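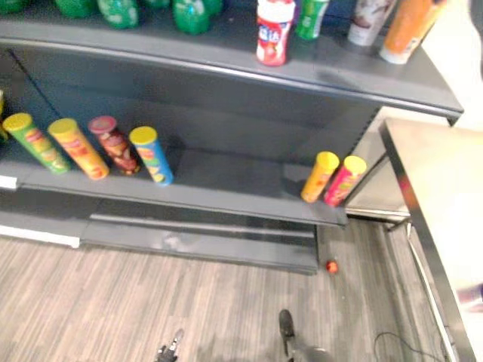 Chip cans on the lower shelf, bottles above.

Osvaldo Portela has stocked snack shelves for 28 years, and he still starts with the cans. They roll if they get the chance, so he sets them first and fills in the drinks later.

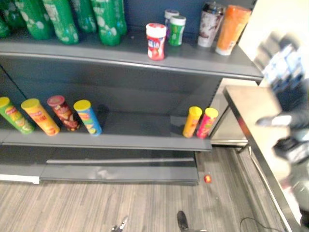

Green bottles share the top shelf with canisters and cups.

Drinks go up high at Zeltside, his store – Portela likes them near eye level. Chips stay low, where kids can reach.

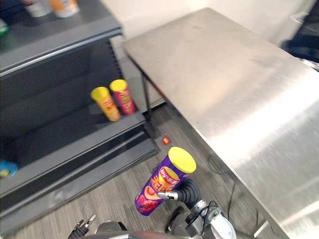
The color question

Portela mixes his flavors. Purple can go next to orange if it sells. His partner, Frida Vestergaard, would sort everything by brand,
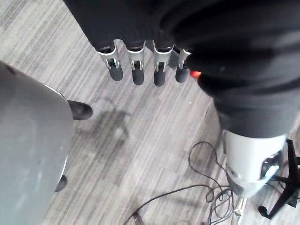 and on Fridays, when she opens, she does.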